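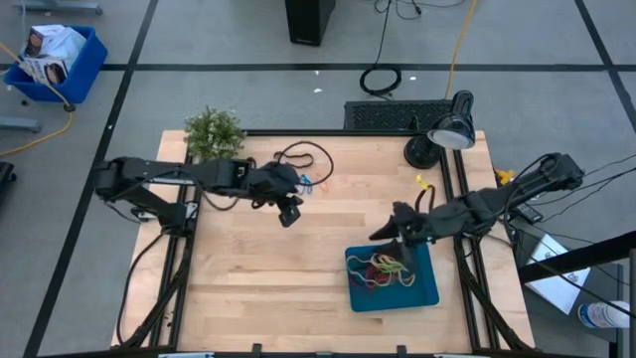

Reviews > Workshop & Automation

Can a pair of robot arms tidy a cable drawer?

Anyone who has run a repair bench knows the drawer. Every charger, lead and stray bit of cord goes into it, and none of it comes out without bringing three others along. Inotano would like to sell you a machine for that. The product is called Kitari, it's a two-arm tabletop station, and the company has been telling people for most of a year that it can sort soft, tangled things without anyone writing a program for each one. I went to the open day at the Danumora building on 12 November 2022 to see whether I'd want one.

The short version is that I wouldn't, at least not yet.

The setup is plainer than the brochure. You get two black arms facing each other across a pale wood tabletop, black rails down both sides, and a shallow teal-blue tray for the goods. At the open day the cords in the tray were cream and tan, red and light green, with more of them out on the wood, including a good-sized loop of black cable. There was a leafy plant on one corner and a desk lamp on the other, I suppose to make it feel like a place where a person might work. The floor behind had coils of cable on it and a bin full of packaging. I liked that better than the brochure too.

The task was to take cords out of the tray one at a time and set them down apart from each other. I watched 4 runs from start to finish. In the first, the right arm went into the tray with its fingers open, took hold of a light green strand and lifted, and the red cord came up with it. The arm waited. The left arm moved over, waited as well, and then a staff member pressed a key and both arms went back to where they began. I was told this counted as a "recovery." At my bench we'd call it starting over.

The second run was much better. The green cord came free, the left arm took the far end, and the two of them laid it on the wood quite gently. People clapped. I'll admit it was nice to watch, and the handoff between the arms is the best thing about this machine. Older systems I've seen yank at whatever they're holding. This one lets off when it feels a pull, and nothing was damaged while I was there.

Runs three and four each got one cord out and then needed a hand. A human hand, I mean, reaching in to loosen the pile.

Inotano's sheet claims a 79 percent success rate over 1,000 attempts. I asked what counted as an attempt and got two answers from two people. One said a full cord, out of the tray and onto the table. The other said a grasp. Those are very different numbers, and a company that wants my money should know which one it printed. I also asked whether the cords in those trials were knotted or just piled up, and was told "a mix."

Speed isn't on the sheet at all. I didn't bring a stopwatch, but I drank most of a coffee during run two. A bored teenager would have cleared that tray before I found the lid.

The floor space is another matter. The table itself would fit in my shop. The arms are mounted so that their rear joints hang out past the tabletop on either side, and you have to leave clearance for them, plus room for the wiring. Measure twice before you believe the footprint in the ad.

For comparison, the Baird sorting bench I reviewed last February can't handle cords at all. It does rigid parts in trays, it does them all day, and the maker will tell you flat out what it won't pick up. I'd still buy that one first.

Inotano says early buyers will get a training package in which you steer the arms yourself through 300 examples of your own task, after which the system is supposed to carry on alone. There was no chance to try this at the open day, though the invitation had listed it. The staff were friendly and let us stand close, which I appreciated, and they didn't hide the failed runs. No price was given.

Good: gentle grip, smooth handoff between arms, open about stoppages.
Bad: slow, vague figures, wide clearance needed, hands-on training not shown.

If your work is research, go and see it. If your work is getting cords out of a drawer, keep using your fingers and ask again when the sheet says what an attempt is.

Print this review | E-mail this review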